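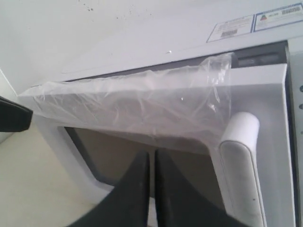 Posted Monday, January 25, 2021 by the Westholm Tenants' Newsletter
Filed under: Kitchen & Home

Hello again, neighbors, and I hope you're all keeping warm! Several of you wrote in after the last issue asking what to do with leftover soup, and I could talk about soup all day, so please bear with me.

My own habit is to make one big pot on Sunday -- usually split pea, sometimes the cabbage one with caraway that I shared back in July (a silly month for it, I know) -- and let it carry us well into the week. Once it has stopped steaming I ladle it into shallow containers, two servings in each, and put a strip of masking tape on the lid with the name and the day. Leave a little room at the top if it's going in the freezer. Potatoes go grainy in there, I'm sorry to say, so I add those fresh when I reheat.

Noodles I keep in a bowl of their own, or by morning they've drunk up all the broth and you have a sort of pudding. My kids liked it that way, but they were easy to please!

If you have a soup you love, slip the recipe under the door of apartment 17 and I'll try to fit it in next time. We have six already, and four of them are lentil.

Last updated: 6:17 pm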